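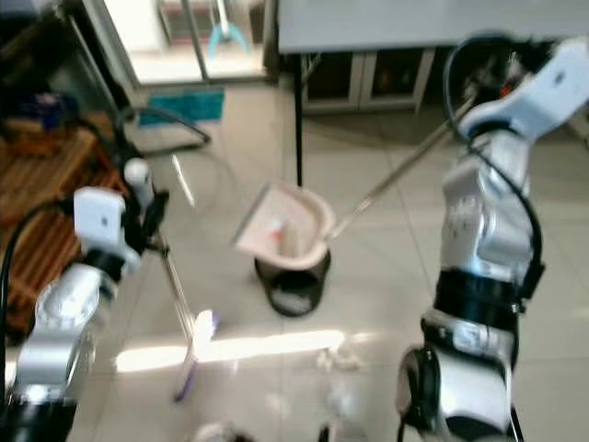 教机器人扫地，为什么要人一遍遍遥控着做，写个程序不行吗？

因为扫帚不听程序的。受访的操作员是这么回答的，说完自己先笑了。“你写得出路径，写不出手感。刷毛压下去多少，簸箕口贴不贴地，我手上知道，嘴上讲不清。讲不清就做给它看。”

采访是在Ilstead做的，2024年8月22日，下午，时间很紧，录音只开了一半，后面靠笔记。对方不愿留名，以下就叫操作员。

先说数。这个项目叫Grakberg，六月开始录家务类的示范，到采访当天录了1426条，扫地这一项占316条。剩下的是擦桌、叠布、收纳，还有清洁工具的拿放。一条最长30秒，超了就作废重来。为什么卡这么死？“长了人会走神。人一走神，手就飘，飘的那段它也学。”

两只手的活最难录。左手扫帚，右手簸箕，操作员说新人头几天都是一只手动，另一只手忘了。簸箕歪着，人眼睛盯着刷毛，根本没发现。“要练到两边都不想。跟学打鼓有点像。”

遥控用的是主从那一套，人手里一对小臂，机器那边一对大臂，跟着走。主端是Gindell的，操作员评价不高也不低：轻，跟手，但是没有力反馈。碰到地了没有，全靠看。“所以我们录扫地特别费眼睛。压重了刷毛会岔开，看到岔开就往回收一点点。”

手把手拖着教呢？也试过。就是人直接抓住机械臂，带着它走一遍。单臂还行，双臂要两个人，一个人喊口令，经常撞在一起。还有个毛病，人的胳膊总挡住头上的相机，录完一看，半条都是袖子。后来基本不用了，只在标定起始姿势的时侯拖一下。

什么样的示范算好？问到这里，语速明显慢下来。

“不是扫得最干净的那条。”操作员说，干净当然要，但更看重动作有没有多余的。停顿、来回蹭、抓了又放，这些都要挑出来。反过来，有一类失误特意留着：碎屑没进簸箕，退一步，再扫一次。这种“补救”要录，而且要录得像样。不然机器一旦偏了，就不知道怎么回来。

工具的握法也有讲究。杆子细的容易在夹爪里打转，管子粗的夹得住，可是一长就甩。操作员的习惯是夹稳以后先别动，等一拍，再提。每条都这样。“你急它就急。我录的头128条全都太急，后来一条没用，删了。”心疼吗？“心疼啊，那是我两个礼拜。”

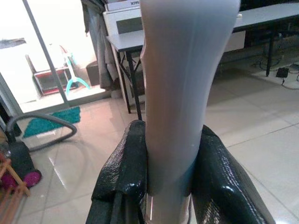
Karamanlidis却觉得那128条不该删，急有急的用处，至少能拿来做对照，看看模型到底从人手上学走了什么，况且速度可以后期再调，一条条重录太费人。

把这个意见转给操作员，对方想了想，没有完全反对。“做对照可以。混进去训练不行。”理由是快慢不光是播放速度的事，急的时候夹爪合拢的时机也不一样，常常是手还没到位就先夹了，放慢了看还是没到位。调速救不了这个。

又问，腕上的相机和头上的相机，哪个更要紧。答得很快：抓的那一下看腕上，走的过程看头上。遥控的时候两路画面都开着，新人爱盯大的，老手眼睛是来回跳的。腕部画面晃得利害，看久了头晕，所以排班是录一阵歇一阵，歇的时候去标数据，其实也没歇着。

标什么？主要是切段。伸手、夹住、移动、放下，每段起止点人工过一遍。两个人标同一条，对不上的拿出来吵。吵得最多的是“夹住”从哪一帧算起，是碰到算，还是合紧了算。现在的规矩是合紧算，写进手册了，还是有人不服。

关于换房间。操作员说每换一处都得补录，地面反光不同，工具颜色不同，光从哪边进来也不同。同一个动作，上午录和傍晚录，模型的反应能差出一截。所以现在每个任务都分时段录，排表排得人头大。

最后问了一句，做久了，自己在家扫地会不会不一样。

会。操作员说，现在拿起扫帚会先停一拍。

（录音整理有删节，顺序略有调整。）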